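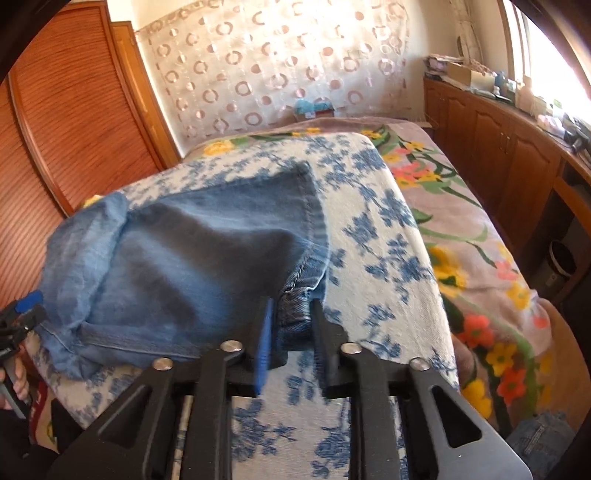
Can I turn a song I already own into a ringtone without paying for one?

You can, as long as the song is a proper file sitting on your computer or phone and isn't locked to a streaming app. Trim it to the bit you like, save it in a format your phone understands, and then pick it in the sound settings.

Ringtone from an old CD plays but cuts off halfway
Posted 24/01/2018 in Phones and Music

Hello everyone, I hope somebody kind can help me with this. I copied a few of my old CDs on to the computer over Christmas and I've been using Tallico to cut little pieces out of them for ringtones. The cutting part is lovely and simple, and the tune sounds fine on the computer, but once it's on my phone (a Gindo, a couple of years old) it stops after a few seconds and goes back to the start. The file says 762 KB, so I can't believe it's too big. I've tried saving it again under another name and I've restarted the phone more than once. Is there a setting I've missed? I'd rather not buy another program if I can help it, as I've only just got used to this one! 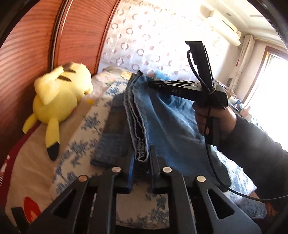 Replies

Cirkidex
Hello and welcome. I had very nearly the same trouble with mine and spent a whole evening on it, so I do feel for you. Have a look at the fade setting in Tallico before you save. There's a box for "loop point" underneath it, and if there's any number in there the phone takes it as the end of the tune and jumps back. Mine had a 2 in it, which I certainly never typed. Clear the box, save the tone again, and delete the old copy from the phone before you send the new one over – otherwise the phone seems to hang on to the first one and you'll think nothing has changed. I keep mine to 12 seconds or so anyway, as it goes to voicemail soon after that. The other thing I'd say is to save as plain MP3 if it offers you a choice. It's been the least bother for me, though the sound is a touch thinner than on the CD.

Cabral
could be the cable, mine was. try sending it by bluetooth instead

tallico_user3848
The loop box is the likely one, I agree with the first reply. If it's already empty, check whether you've picked the tune under Notifications instead of Ringtones, as on my Gindo those get cut short whatever length you make them. They're next to each other in the menu and very easy to mix up – I did it again in April after an update moved everything about.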